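Home | News | Products | Support | Contact
Search this site Enter keyword Go

We use cookies to improve your visit. By continuing you accept our cookie policy. Accept Manage settings

PRESS RELEASE

Plandmont opens fire safety service for small buildings in Temmont

TEMMONT, October. Plandmont, a supplier of fire safety equipment and training, announces today the opening of a new service for owners and tenants of small buildings. The service has the name Abera and it covers the inspection of extinguishers, the replacement of old cabinets and signs, and a short training for the people who work or live in the building.
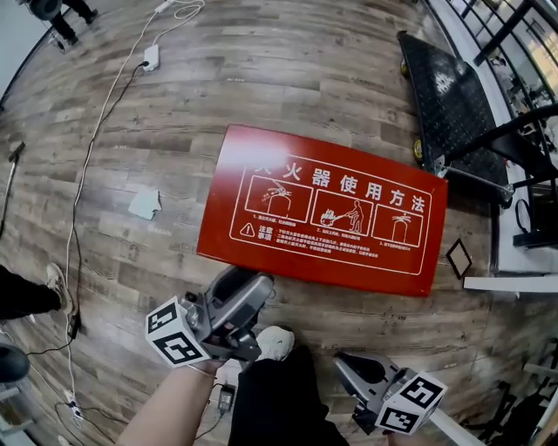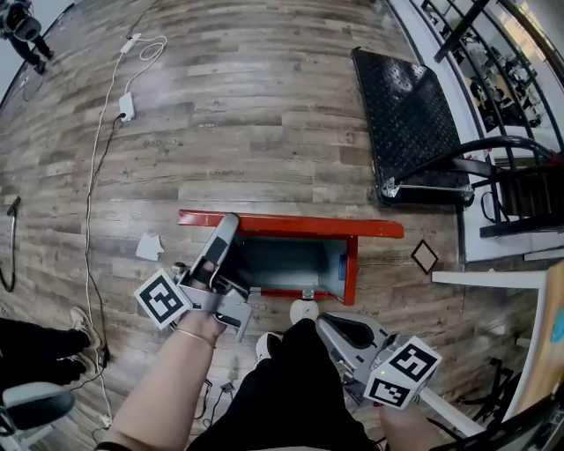

The service starts first in the Flondness district, where many shops, workshops and small offices share the same staircase and the same entrance. In these buildings it is often not clear who must take care of the extinguisher. The owner thinks it is the tenant, and the tenant thinks it is the owner. During the spring our inspectors visited 156 small buildings in Flondness, with the permission of the owners. In 54 of them the last inspection date on at least one extinguisher was already passed. In 29 buildings the inspectors could not find any written plan for a fire.

"We did not want to make a report and put it in a drawer," said Nives Pellegrini, director of Plandmont. "The owners asked us what they should do next, and for a small building the answer was too complicated. They had to call one company for the extinguisher, another one for the signs, and a third one for the training. With Abera they make one phone call and they receive one bill."

Each building which joins Abera receives a first visit of the inspector. He or she checks the pressure, the seal, the hose and the date of every extinguisher, and looks if the place where it hangs can be reached easily. After the visit the customer gets a written list with the work that is urgent and the work that can wait until next year. The customer is free to give this work to another company.

The training takes 90 minutes and is held in the building itself, normally early in the morning before the shops open. The participants learn to choose the correct extinguisher for the type of fire, to keep the exit behind their back, and to leave at once when the fire is bigger than a waste basket. Every participant can discharge a training extinguisher in the yard or in the parking place.

Prakash Gowda, who is responsible for the training program, has taught this subject for many years in factories and hotels. According to him, small businesses have different needs. "In a factory there is a safety officer. In a bakery there is the baker, and at five in the morning she is alone," he said. "So we speak with her about her oven, her fuse box and her back door. We do not show her 70 slides."

Abera materials are available in English, Spanish, Italian and Chinese, and other languages can be prepared on request. The written texts were checked by Natalina Lombardi, who worked before as a teacher for adults and who insisted that all sentences must be short.

One of the first customers is the frame shop of Guido Tedesco. "I have paper, wood and glue, so I should have done this a long time ago," he said. "The inspector moved my extinguisher from the back room to the front door. For ten years I kept it in the wrong place."

Plandmont plans to offer the service in all districts of Temmont by next summer and has the goal to reach 2,000 trained persons in the first year. For buildings with fewer than five tenants, the first visit is free of charge until the end of December. Later visits are paid once a year, and the contract can be ended with one month notice.

About Plandmont
Plandmont sells, installs and maintains fire safety equipment for homes, offices and light industry. The company has its main office and its warehouse in Temmont.

Press contact
Darcy Hapeta, Communications, Plandmont
Questions from journalists are answered between 9 a.m. and 4 p.m. Interviews with the training team can be arranged on request.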